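Plurnix grasp planner, two months in. Short version: good planner, bad defaults, docs written by somebody in a rush. Like this review.

Background. We do cloth. Two-finger gripper, wrist camera plus a fixed one, pick fabric up and get it into a basket. Before this we ran Skostel, which is fine for boxes and bottles and hopeless on anything that folds. Plurnix claims deformables out of the box. Mostly true.

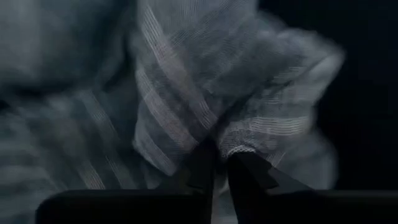

*Brendier*

Sheer stuff first, that's where Skostel fell over. Gray-blue fabric, thin white stripes, you can half see through it. Depth on material like that is garbage, holes everywhere. Plurnix leans on the color stream when depth drops out and looks for folds and ridges to pinch. Fingertips close on a small gather and up it comes. Stripes help it I think, gives the flow tracker something to hold on to. Plain sheer cloth I'd expect to be worse, have not tried enough to say.

Motion blur is still a problem. Tracker loses the cloth the moment the lift speeds up and the confidence number drops to nothing. Doesn't stop the arm, just fills the log with warnings. Fix: cap lift speed in the config, and turn on `hold_last_estimate`. Off by default. Why?

**Setup**

Took me an afternoon. Installer fine, calibration tool very good, best part of the package really. Hand-eye solve was done before my coffee was. But the URDF importer choked on our fingers and the error just says "bad link". Which link?? Ended up deleting them one at a time till it loaded.

**Perception**

- Segmentation: solid. Keeps cloth apart from basket even when both have stripes or print on them.
- Printed fabric: it sometimes takes a black line in the print for a fold edge. Raise `edge_min_depth`, mostly goes away.
- Glossy floor: light streaks get picked up as cloth now and then. Mask the floor plane. There's a checkbox, buried two menus deep.
- Dim lighting: better than I expected.

**Planning**

Default is 500 samples per grasp. Overkill. I run 100 and can't tell the diffrence on heaps, and the wait between picks stops being annoying. Went up to 3000 once out of curiosity, went for a walk, came back, same grasp.

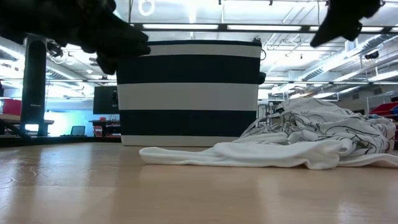 Placement is the weaker half. It treats the basket as a rigid cylinder, so a soft fabric bin confuses it if a finger pushes the rim in. Collision check passes, real rim is somewhere else. I pad the model by hand and open the gripper wide on approach. Kouris has a soft-container plugin that's supposed to handle this, but it needs their own scheduler and I'm not ripping out ours for one basket.

Also long loose ends. Planner picks a nice point in the heap and ignores the flap trailing out across the floor. You can ask for a second grasp near the tail, it's slow, it works more often than not.

**Tooling**

Viewer is great. Scrub the timeline, both cameras side by side, grasp candidates drawn on top. Saved me more hours than the planner did. Export is bad, one format, no way to trim a clip. Logs are over the top chatty and the filter forgets its settings every time you restart.

Python API ok. Names change between minor versions, pin yours. The January update broke my scripts and the changlog said "improvements".

**Would I buy it again**

For cloth, yes. For rigid parts stay with Skostel, it's quicker and you already know where it hurts. If your bins are soft, try the trial with your own bin first. Support answers email, usually by the next morning, and they did own up to the importer bug. Still waiting on the fix.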